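Speaker Notes: Setting Up Shared Work Rooms in Public Buildings
Clarkgate Facilities Forum, spring session
8 min read

Opening

Good morning, and thank you to the Clarkgate office for the invitation. My name is Purificación Requena, and I manage shared rooms and furnishings for the Sidton district. I will speak on how the district plans, equips and looks after the work rooms it lends to residents, schools and small businesses. Time has been set aside for questions at the end. Please hold them until then, except for questions on terms, which may be asked at any point.

(Pause. Confirm that the back rows can hear.)

Background

The Sidton district opened its first shared work room in a former records office. The room was furnished with what was already in the building: filing tables, a reading desk and a set of chairs that did not match in height. Residents used it for sewing, model making, bookbinding and small repairs. Within the first season, staff had a long file of complaints, and most of them concerned the furniture.

My predecessor, Mojtaba Mousavi, read that file from end to end and proposed a written standard. The standard has been revised several times, most recently in March. Copies are on the table by the door. It covers four subjects: surfaces, enclosure, light and storage. I will take them in that order.

Surfaces

The standard calls for a light, plain work surface in every general-purpose room. Dark tops were tried at the Kazemi Street building and withdrawn. Users doing fine work reported that they lost pins, screws and beads against them, and staff found that dust from sanding showed at once and had to be wiped away between bookings.

A light top shows wear. We accept that. The standard separates wear into two classes. Scuffs, faint marks and slight discoloring are recorded at the yearly inspection and left alone. Cuts, lifted edges, burns and anything that can catch a sleeve are reported on the same day, and the table is closed to bookings until it has been repaired.

Edges deserve a separate word. Any edge that a forearm rests on must be smooth and free of exposed hardware. Clamps may be fixed to the sides of a table but are to be taken off at the end of each booking.

(Ask for a show of hands: who closes a table on the day of a report? Allow a moment.)

Enclosure

The question of screens has taken more meeting time than any other. Open tables are sociable and easy to supervise. They also let offcuts, thread and paint travel to the next user. After a trial period, the district adopted a mixed layout in which each room keeps its open tables along the windows and places screened tables along the inner wall.

Screens are to be plain and pale, without pattern, and no screened table may be closed on all sides. Firouzeh Mousavi, who led the trial, recommended that panels be held in a metal framework so that a single damaged panel can be changed without taking down its neighbors. The recommendation was adopted in full. Replacement panels are kept at the central store, cut to size, and a building may draw on them without a purchase order.
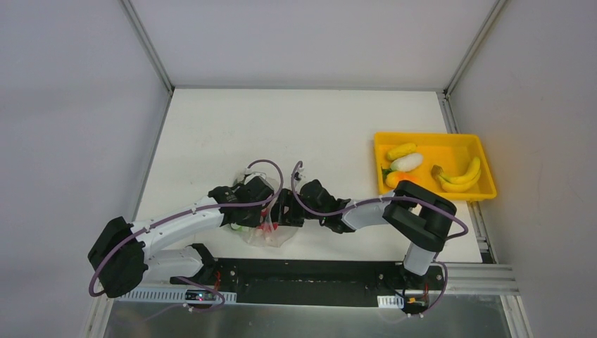
Light

General room lighting is seldom enough for close work. The standard asks that each table receive even light from above and that no user be required to work in his or her own shadow. Task lamps are lent from the front desk against a signature.

Glare is the more common complaint. Glossy panels and glossy tops are no longer purchased. Where a building has windows on the west side, blinds must be in working order before the room is opened for afternoon bookings. Shirin Moradi of the Kazemi Street building keeps a simple log of glare complaints by hour and table, and I recommend her form to any office that is starting from nothing. Two tables were moved on the strength of that log, and complaints at those positions stopped.

Storage

Materials left between bookings are the main source of disputes. The district therefore gives every regular user group a labeled bin on a numbered shelf. Groups may keep unfinished work there for 90 days. After that, a notice is sent, and 13 days after the notice the contents are moved to the lost property room.

Bins may stand on the table during a booking. They may not be left there overnight, and they may not be stacked in front of an exit. Paint, solvent and adhesive are held in the locked cabinet and signed out by staff.

(If time is short, pass directly to Costs.)

Booking and Supervision

Bookings are taken through the Heteck system, which all buildings in the district now share. A paper sheet is still kept at each front desk for residents who prefer it, and staff enter the paper bookings at closing time. One staff member must be within sight of the room whenever it is open. Children under the age set by the building must be with an adult.

Costs

The district spent $2000 on panels and fittings for the most recent room. Labor was provided by our own maintenance crew under Saeed Shahbazi and is not included in that figure. The room received 164 bookings in its first term. Offices planning a similar room should set aside a separate line for replacement chairs, as ours wore out well before the tables did.

Questions

Invite questions. Refer detailed matters on framework and fittings to Mr. Shahbazi, who is seated in the second row. Remind attendees to return their badges and to take a copy of the standard and the glare log form.

Contact: Sidton District Shared Rooms Office | © Sidton District. All rights reserved. | Back to top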